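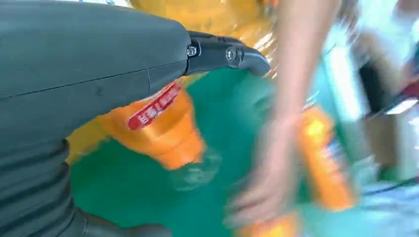

Bottle rearranging, seen from the wrist.

I've been promising a write-up of the wrist view work since September, so I'm putting down what we have before I forget the details. It's a small result and part of it is negative.

The question was simple. Our policy for picking bottles off a table learned from demonstrations where everything stays put once the arm starts to move. People don't behave like that. They reach in, slide things over, take something away, and the policy keeps going toward a spot where the bottle used to be. Nima Rostami had been saying for a while that the fix was in the data and didn't need a bigger model. I thought we would need some kind of tracker bolted on top. We agreed to try his way first because it was cheaper.

So we collected 1,210 episodes with a person's hand working in the same space as the arm. The rule for the person was to disturb the table whenever they felt like it, with no script. We tried a script early on and dropped it. The operators learned the timing and started slowing down ahead of the disturbance, and then the policy learned to slow down too, for no visible cause.

The other change was in how we cut up the data. Before, every action was predicted from a single wrist frame. Now the model gets a short history, and we throw out nothing for blur. That second part bothered me. I had a filter that dropped frames below a sharpness score, and I was fairly proud of it. It was removing most of the frames with a moving hand in them, the ones we had gone to the trouble of collecting. Aslak Kristiansen found this while looking for something else.

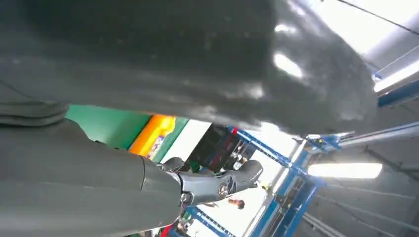 With the filter gone and the history at 3 frames, the policy stopped reaching for empty spots in most trials. It pauses, backs off a little, and picks a new approach. Going past 3 made it sluggish. Going down to 2 was nearly as good, and if you're short on memory I would just use that.

What doesn't work is the view itself when the arm turns over. In some poses the wrist camera points up and away from the table, and all it has to go on is the ceiling lights and whatever is fixed to the room. The policy has no idea where the bottles are at that point and it shows. We had 19 failures in the last test set that I could trace to this, and the history doesn't help, because three frames of ceiling are no better than one. I don't have a good answer. Nima wants to penalize those poses during training. I'd like to add a fixed camera and accept the extra calibration – I know, I was the one who argued for wrist only.

Next on the list is rerunning everything on the second arm, the one we call Tangen, to see how much of this depends on the mount. Aslak is also cleaning up the loader so that the blur filter is off by default. If you're using our older code, check that flag before you train anything. It's on, and it doesn't print a warning.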